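25 April 2020 - mending and swap notes, Plellwood

Quick one this time, or it was meant to be. Typing on the kitchen table with the soup on. Sorry for any typos, Ghazal usually reads these through and she's busy with the seed parcels.

First thing. The swap rail is still going, just not in the hall. Hall's shut, you all know that. So it's porch to porch for now. You put your bag out, you message me, somebody on the Flindby side picks up on their walk and drops it at the next porch. Slow. But 172 things have gone to new homes since January, which I did not see coming. I only know the number because of the tags - every swap item gets a tag off the roll of 1000 that Arash Ranjbar bought by mistake (he wanted 100). So we are well set for tags. Possibly for life.

What people are asking for right now:

- kids' pants, any size, the knees don't matter
- plain pillowcases and sheets, cotton, for sewing
- sweaters, wool or not
- anything with a working zipper, even if the rest is shot
- elastic!! There's none to be had. If you have old fitted sheets, the elastic out of those is fine

What we have too much of: men's dress shirts, size large. Work neckties. Party clothes. Makes sense I guess. No more of those till summer please, my back room is full to the window.

**Washing before you swap**

Got a lot of emails on this. Wash it, dry it all the way, bag it, tie the bag. Then leave the bag shut at your end for 3 days before it goes out. And wash again when you get it. I'm no doctor and I'm not going to pretend I know more than what you've all read already. It's just what we agreed on the phone and it's easy enough to stick to. If anyone in the house is sick, hold on to your stuff, we'll still be here in a month.

Damp bags are the main problem. Two came in last week that had been closed up wet and the smell, well. Both went back in the wash with vinegar and one came out OK. The other one I gave up on, it's cut up for rags now. Please dry things all the way. Thick stuff takes longer than you think. A sweater can feel dry on the front and be clammy in the armpits the next morning. 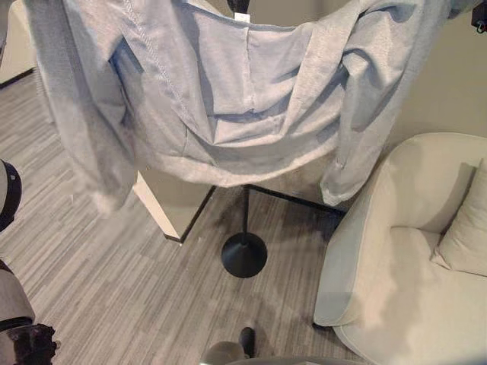 Drying heavy things indoors is the other thing I said I'd cover, as half of you are in apartments with no line and the laundromat on Mousavi Street is on short hours. Dryers are fine but they wreck elastic and they eat the fleecy side of things, so hang what you can. Spin it twice if the machine lets you. Shake it hard. Then hang it with air on every side, well off the wall. A hooded sweatshirt like that gray one is the worst of the lot - you've got the hood hanging down doubled over the back, then the cuffs and the hem, all thick, and the rest of it is done hours before they are. Hang it open so the lining gets air, and flip the hood now and then. Turn it halfway through the day. Don't put it on the radiator, the ribbing goes stiff and you get a line across it that never comes out.

For wool, different rules. Flat, on a towel, roll it up, lean on it, unroll, new towel. Never hang a wet wool sweater, it'll be a dress by morning. If you have a clothes rack, lay it over the top bars with a towel under. Near a window but not in the sun. I've had one take two days in cold weather and that's normal.

Jeans - upside down, by the hems. The weight of the waistband pulls the legs straight and you can skip ironing. Pockets pulled out. Ghazal Kordestani swears by hanging hers inside out and she's probably right, they fade less. I never remember.

Towels, give them room. One per bar. If you double them over they go sour in the middle.

**Mending by phone**

Didn't think this would work and it sort of does. You call, you put me on speaker, you sew, I say "no, other way." We did a whole hem like that with Mrs. R. on the second floor at Sonunness Court and it's straight, she's thrilled, I'm thrilled. Evenings are best, after the dishes. If you can send a photo of the hole first that saves ten minutes of "is it on the seam or next to the seam."

Most of the calls are one of these:

*Seam has come open.* Easiest fix there is. Turn it inside out, pin it shut, backstitch along the old line, start a bit before the gap and finish a bit after. Double thread if it's a crotch or an armpit. Knot it properly. Done.

*Hole in the elbow.* Patch from the inside, a good inch bigger than the hole all round. Soft fabric, old T-shirt is fine. Baste it on, turn it right side out, then stitch the ragged edge down to the patch with small stitches. It'll show. Let it show, or use a bright thread and say you meant it.

*Cuffs worn through.* Depends. On a shirt you can take the cuff off, flip it and sew it back on, old trick, takes an evening. On a knit you're better cutting the cuff off and putting one on from a dead sock. Really. Good thick sock, cut the leg part, stretch as you sew. I've done four of these, they outlast the sweater.

*Drawstring has vanished inside.* Don't unpick anything!! Safety pin on the end of the cord, feed it in, scrunch and pull, scrunch and pull. If the end is still in there and you can feel it, work it along with your fingers toward the hole. Then tie a fat knot in both ends so we don't have to do this again.

*Zipper stuck.* Pencil. Rub the point up and down the teeth, then try. Bar soap if you've no pencil. If the fabric is caught in it, pull the fabric sideways and away, never drag the slider down over it. If the slider's come off one side altogether, call me, it's a two-person talk.

*Button off.* I know most of you can do it but I've had a few teenagers call and good for them. Leave a bit of slack under the button, a matchstick laid across the top while you sew is about right, then slide the match out and wind the thread round underneath. Coat buttons, put a small flat button on the inside to take the strain.

**Thread and needles**

Down to the last of the black and the navy. Plenty of white, plenty of a strange mustard. Arash is doing one run to the store when they open their pickup window again, so tell me by the end of the month what you need and I'll put it on his list. Up to 2 spools per household please, so it goes round. Needles are okay for now. If yours are dull run them through the strawberry on the pincushion, that's what it's for, it's got grit in it.

Also whoever has the good shears - orange handles, in a sock - could you let me know you've got them. Not in trouble. I'd just like to stop looking under the couch.

**Kids' corner**

The sock animals were a hit. So far on my windowsill list (send yours in) there's a snake, a longer snake, a rabbit with three ears and something that its maker says is a bus. Next one is a drawstring bag. One old pillowcase makes two. Cut it across the middle, the half with the open end already has its hem so you only need to sew the bottom shut, then snip a small gap in the hem and run a shoelace through. The other half needs a hem, fold it over twice and sew it down, leave a gap for the lace. Straight stitches only, so fine for anyone who can be trusted with a needle. They're good for blocks and for taking a swap to the porch.

**Odds and ends**

- Lost: one green child's mitten, Flindby end of the path. It's on the fence post if it's yours.
- Moths. I've had three people mention moths. Put wool in the freezer, in a bag, for a few days, take it out, let it warm up, put it back in again. Vacuum the closet corners. Lavender smells nice and that's all I'll say for it.
- Hangers: yes to plastic and wood, no to wire, they rust onto everything.
- Someone left a very nice jar of plums on my step with no name. Thank you. They're gone.
- The pattern library is still open by mail, I'll trace and post if you send a stamp. The apron and the pajama pants are both out right now.

If you're new and got this forwarded, hi, just reply with your street and what you need, that's all there is to joining. No dues.

Next one in two or three weeks, when I've got enough for a page. Soup's boiling over, got to go.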